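Call for Participants: Paid Study on Correcting Robots by Spoken Instruction
Clullbridge Robotics Lab, Household Tasks Group
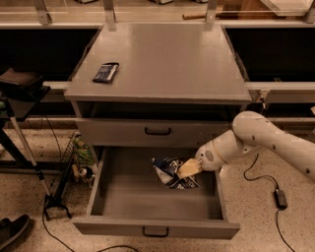 Drawer task. The gripper at a chip bag in the lower drawer.

We are looking for adults to take part in a study of how people correct a robot arm while it works. You do not need any background in robotics, programming or engineering. People who have never been near a robot are welcome, and we need a good number of them for the comparison we want to make.

What the study is about

Our group works on a method called Toma. A robot arm is given a short instruction, such as "take the chip bag out of the lower drawer," and carries it out using a policy learned from recorded demonstrations. The first version was trained on 900 demonstrations. In our last round of tests we ran it 614 times on drawer tasks. It finished 349 of those runs without help. Most of the failures came at one of two points: the gripper closed on a fold of the bag and lost it on the way up, or the arm went to the wrong item when there was a similar packet nearby.

Toma lets a person step in with a plain spoken correction ("a little more to the left," "the other one," "let go and try again"). The arm changes what it is doing, and the correction is stored and used in later training. So far all of the corrections have come from people in the lab, who know what the system tends to understand. We now need corrections from people who talk the way they normally talk.

What you will do

You will come to the lab for one session of two hours. The session goes like this:

- Consent form and a short questionnaire (15 minutes)
- Safety briefing and practice with the microphone (15 minutes)
- Two blocks of drawer and tabletop tasks, with a break between them (75 minutes)
- Short interview about how it went (15 minutes)

During the tasks you will sit at a marked place outside the reach of the arm. You will watch it work and speak when you think it is going wrong. In one block the robot will repeat back what it heard before it moves. In the other it will act right away. The order is assigned at random. A member of staff is in the room the whole time and holds the stop button. You will also have one of your own.

You will not be asked to lift anything or reach into the work area. There are no right answers, and we are not testing you. If you say nothing during a run, we record that too.

Who can take part

You should be 18 or older, comfortable speaking English for the length of the session, and able to see objects clearly at a distance of six feet, with glasses or contacts if you use them. We welcome all accents. You cannot take part if you have worked on Toma or on Clivo, our earlier grasping project, or if you joined the pilot sessions last September.

The lab is on the ground floor and the seat can be removed for wheelchair users. Please tell us ahead of time if you need this or any other arrangement.

Payment

You will be paid $40 for the session, by check or gift card. If you stop early for any reason, you are still paid the full amount. Parking in the Eraden Building lot is free with a pass we will email you.

Your data

We record your voice and video of the work area. Your face is not filmed. Recordings are stored under a number, and the list linking numbers to names is deleted when the last session is over. We may play short audio clips in talks, but only if you check the box for this on the consent form. Leaving it blank does not affect your place in the study or your payment.

How to sign up

Write to the study coordinator, Lingyun Xie, at the lab office by 15 April 2019. Put "Drawer study" in the subject line and give your name, a phone number, and whether mornings, afternoons or evenings suit you. Please also say if you have used a robot arm before. You will get a reply within one week with a choice of times. If all places are filled, we will ask if you want to be on the waiting list.

Contact | Clullbridge Robotics Lab, Eraden Building | © 2019 Clullbridge | Back to top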